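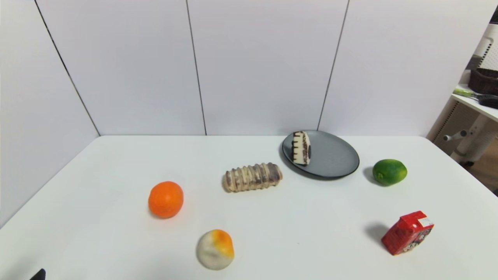
Plelton bakery course moves to bigger room after Easter

2023-03-19

The short baking and pastry course at the Hemia community kitchen in Plelton will move to a larger room in April, the organizers have confirmed. The course has run in the small kitchen since last autumn, and the waiting list now has 30 names.

The classes are led by Iraklis Lambrakis, a baker who came to Plelton from Greece and worked for many years at the Chrysikopoulos pastry shop. He teaches mostly rolled cakes, filled buns and soft breads, which he says are more suitable for beginners than layered doughs.

"People are afraid of the roll," said Lambrakis. "They think it will crack, and at first it does crack. Then you put chocolate over it and you eat it anyway. Next week it is better."

The spring program has 12 evenings. The first three are for steamed and baked buns, and after them come striped breads, in which a plain dough and a darker one are rolled together. The cream-filled rolls are left for the second half of the course. Citrus will be used in many of the recipes, mainly mandarin and lime, and participants are asked to bring their own fruit if they can. Flour, sugar, eggs and cream are included in the fee of $105.

The new room is on the ground floor of the Ullska building, beside the library entrance. It has two ovens and a longer work table, so the group can grow from eight people to 14. There is also a sink at each end of the room, something the participants had requested several times. Parking behind the building is free after six in the evening.

A separate afternoon for children is planned during the school holidays. It will last 3 hours, with a break for juice and a taste of what was baked. Children under seven must come with an adult, and the kitchen asks parents to write any allergies on the registration form, especially to milk, eggs and nuts.

Those who are already on the waiting list will be contacted first. The remaining places will be offered at the front desk of the community kitchen, where the forms can also be picked up. Registration by phone is not possible this time.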